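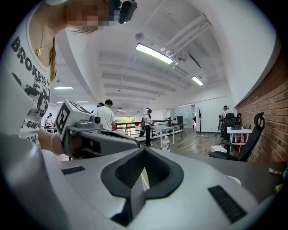 Eleni Berisha to front six-part interview series for Ollell

September 5, 2018

Ollell has signed the actress Eleni Berisha to present a new interview series, her first television work since she left the hospital drama Mridha last December. The six programmes will be recorded in front of an audience at the Furnum theatre and shown in the new year.

In each hour-long programme Berisha will talk to one guest from film, television or music about a year in which their working life changed. Guests will choose the year themselves and bring letters, tapes or photographs from it. The first guest is the singer Nermina Petkov, who will talk about cancelling a tour at short notice and the two years she then spent away from recording.

Berisha played the ward sister Anna Coyle in Mridha for 348 episodes. Her departure was announced shortly after her separation from her husband became public, and she has given no interviews in the months since. She will speak about that period in the opening programme before introducing Petkov.

"I have sat on the other side of this for a long time and I know which questions make people close up," said Berisha. "I would like to ask fewer of them and wait longer for the answers. Nermina was the first person I rang and she said yes before I had finished explaining it."

Petkov said: "Eleni and I have known each other since we shared a dressing room on a charity show. I was asked to talk about that tour many times and always said no. I am happy to do it with her."

The remaining five guests will be named over the coming weeks. Berisha will not be returning to Mridha, which continues with its present cast.
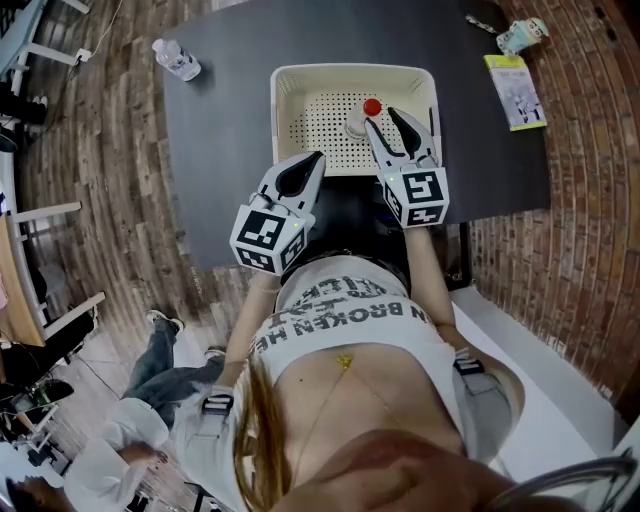 Tickets and recording dates

The Furnum seats 584 people. For these recordings 528 seats will be available to the public, with the rest held for guests and crew. Tickets are free and will be given out by ballot through the Furnum box office, with a limit of two per household. Audience members must be 16 or over.

Doors open an hour before each recording. Each evening is expected to last two and a half hours including a break, and latecomers can be admitted only during the break. Telephones must be handed in at the cloakroom.

A book to go with the series, containing longer versions of all six conversations, will be published by Hilex after the final programme.

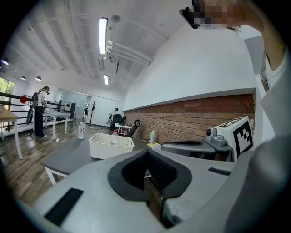 White plastic basket on a dark grey table

Requests for interviews with Eleni Berisha or Nermina Petkov should be sent to the Ollell press office. Requests about the book should go to Hilex.

Ends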